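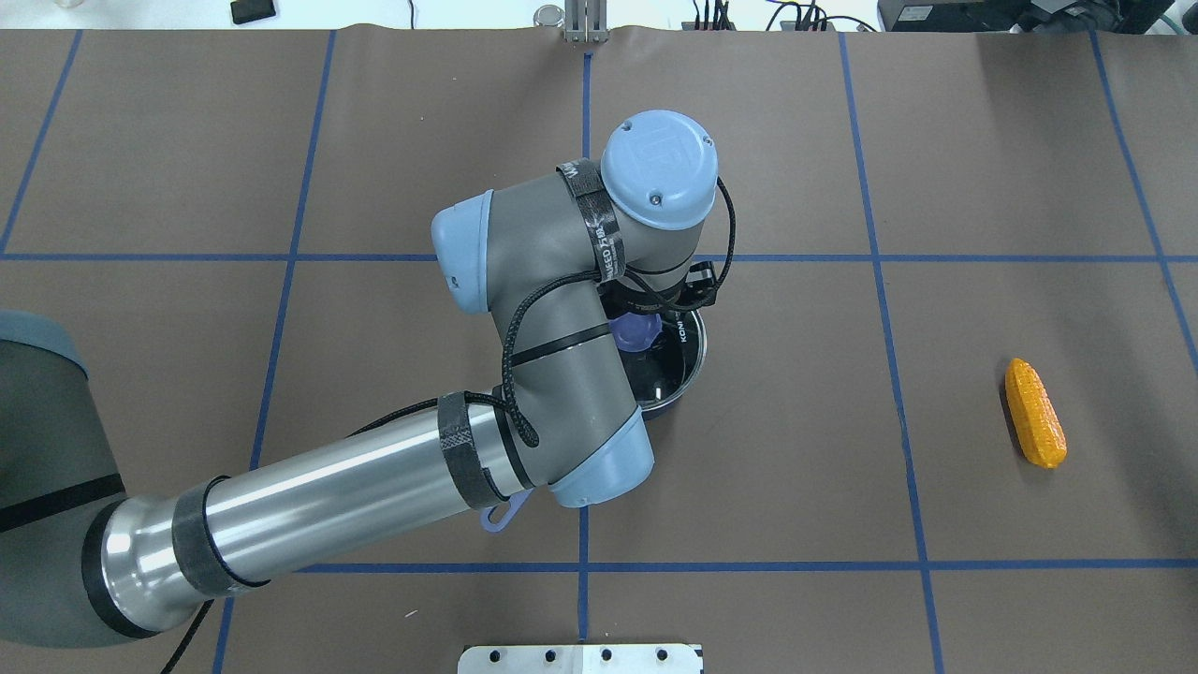
Call for participants: help us find out why our arm lets go

The kitchen-task project at the Brarnenwood lab in Steltbridge is looking for 10 patient people to spend a couple of hours with us and a robot arm that has, we're sorry to say, developed a habit of dropping things. In May it stopped dead partway through a lift and let go of a pot lid. The log shows fault code 2694 and very little else, so we would dearly love some fresh eyes!

You'll sit behind the safety line with a stop button, watch the arm work with a pot and some toy food on a taped table, and tell us when something looks wrong – a jerk, a pause, a snagging cable. No experience needed. We run 5 short rounds with 2 breaks, and there is always tea.

You must be 18 or over. Please write to the Vávra group, Brarnenwood, by July 21, 2022, and mention any hours you can't do.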